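The Leaflet

Seija Halonen had already read the leaflet twice when Houda came in with the coffee.
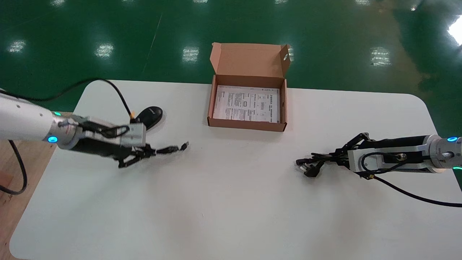

"Anything?" Houda asked.

"It says to keep the packaging."

"We kept the packaging."

"Then we've done step one."

Houda El Khatib put the cups down on the windowsill, away from the white table, which marked easily. She had wiped it that morning and did not want to wipe it again. The green floor had been done overnight and still smelled of the cleaner they used in the whole Flelmont building.

The box had come from Royer in October. It was a plain brown box with a lid that folded back, and what had come inside it was a desk clock. The clock was now in Houda's bag, wrapped in her scarf. It had run for nineteen days and then stopped at 3:40, and since then it had not moved, with a new battery or without one.

It was meant to be a present for old Sindico, who was leaving after 40 years. Everyone on the floor had put in money. Houda had picked the clock because he was always asking what time it was. Seija had wanted to get him a chair.

"Read me the part about returns," Houda said.

Seija bent over the box. She didn't take the sheet out. The print was small and she had to follow it with her finger.

"Item must be returned in its original box, with all original papers."

"Good."

"With the key."

Houda looked up. "What key?"

"It says key."

"It takes a battery. Why would it have a key?"

Seija kept reading. Her lips moved a little. Out in the hall somebody dropped something metal and swore at it.

"This is for a different clock," she said finally. "This is for the one you wind. They put the wrong sheet in."

"So we can't send it back?"

"I don't know. We can send it back with the wrong sheet. That's the sheet it came with."

Houda unwrapped the clock and held it to her ear out of habit. Then she turned it over and felt along the back. Under the felt pad there was something hard, no bigger than a fingernail. She picked at the edge of the felt until it came up. A little hole was under it, square, with brass around it.

"Seija."

"I see it."

"It's got both."

They stood there looking at it. The party was at four, downstairs, and there was a cake on its way from Wenside with his name on it.

"Have you got anything square?" Seija asked.

Houda went through her bag. She had a pen, some receipts and the key to her radiator at home, which she carried because her son kept losing it. She tried it. It was a bit too big at first, and then it went in.

She gave it 15 turns. The clock began to tick.

"Don't tell him it's a radiator key," Seija said.

"I need that key."

"You can buy another one."

Houda set the hands to the right time. She laid the clock on top of the leaflet, put the key in beside it, and closed the lid. Then she drank her coffee, which had gone cold, and went to look for tape.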